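Chapter 7
Stacking, Nesting and Clearing Tableware
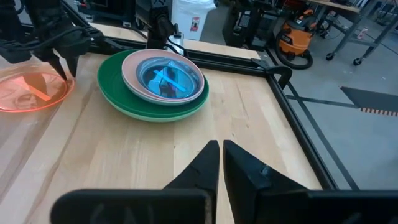

Figure 7.1 Mixed tableware on a wood tabletop. The stack near the center-left holds plates, with a translucent blue bowl on top and light-blue utensils in the bowl.

Chapter 6 treated the table as a surface to be laid. This chapter treats it as a surface to be cleared. The two tasks use the same objects but place different demands on the worker. Laying starts from sorted stock and ends in a fixed pattern. Clearing starts from whatever arrangement the diners have left and ends in sorted stock, and the order of the moves has to be decided at the table.

After completing this chapter, you should be able to:
distinguish a stack from a nest and state the clearance each requires;
choose a base piece for a mixed stack;
place utensils so that the center of mass stays inside the footprint of the base;
calculate the number of trips needed to clear a given table.

Key terms: base piece, footprint, nest, offset, rim contact, stack, trip.

7.1 Stacks and Nests

A stack is a set of pieces resting one on another, each supported from below. A nest is a stack in which the upper piece sits partly or wholly inside the lower one. Plates of the same pattern form a shallow nest. A bowl set inside a plate forms a nest only when the foot of the bowl is narrower than the well of the plate. When it is wider, the bowl rides on the rim and can slide.

The stack in Figure 7.1 contains both wide and narrower pieces. The dark green and mint-green plates are both wide, with rounded rims, and they form the base. The pale pink plate is slightly smaller and is offset to the right. The bowl is nested in the pink plate. The general rule, widest piece lowest, has been followed.

Offset is the horizontal distance between the centers of two adjacent pieces. Small offsets are common in hand-built stacks and are acceptable on a level tabletop. They should be corrected before the stack is carried, and they should not be allowed to accumulate in one direction.

7.2 Utensils

Utensils may be carried in the uppermost bowl or collected separately. The first method saves a trip. It also raises the center of mass and leaves handles projecting past the rim if the bowl is small. Utensils left on an outlying plate, as with the orange utensil at the far left of Figure 7.1, are transferred before that plate is added to the stack. A utensil trapped between two plates prevents rim contact and tilts everything above it.

7.3 Counting Trips

The Lernum tables, used throughout this book, give a working limit for each class of tableware. In the Walisora cafeteria exercise, one shift returns 3,808 pieces from 218 tables. Students will use these values in Problem Set 7 to compare clearing by table with clearing by type. The second data set, from the Asfaw dining hall, covers 602 pieces and two carts and is short enough to work by hand.

Before starting Section 7.4, review the definition of footprint in Section 2.3.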